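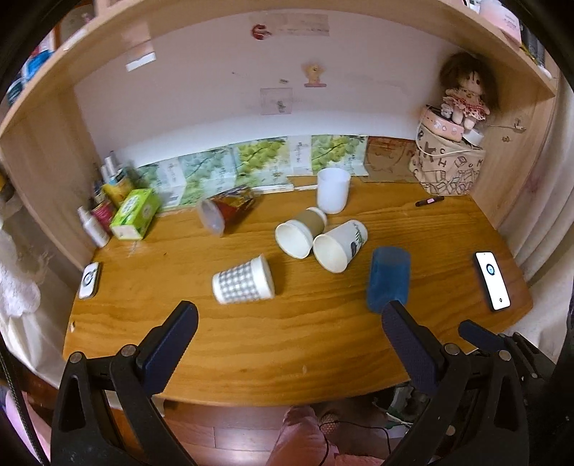
4.3 Aplicación de aceite duro en escritorios y estantes

Válido para el aceite Tokarz 1504 sobre madera maciza o chapada. No aplicar sobre superficies barnizadas sin lijado previo completo.

1. Retire los objetos de la superficie y aspire el polvo de cantos y uniones.

2. Lije en el sentido de la veta con grano 60 solo si quedan restos de acabado antiguo. Termine con grano fino.

3. Remueva el envase hasta disolver el sedimento. No diluya.

4. Extienda una capa fina con paño de algodón o rodillo de pelo corto. Temperatura ambiente recomendada: 22 °C.

5. Retire el exceso antes de que el producto pierda brillo. En los paneles laterales trabaje de abajo arriba.

6. Deje secar casi 7 horas y aplique la segunda mano.

Nota: los cercos de vasos y tazas se reparan localmente — repita los pasos 4 y 5 sobre la zona afectada.

PRECAUCIÓN: los paños impregnados pueden inflamarse espontáneamente. Sumérjalos en agua y guárdelos en un recipiente metálico cerrado.

Revisión técnica: Wenceslao Bustos, 26 de febrero de 2019

Compartido 22 veces

© Tokarz — Contacto — Volver arriba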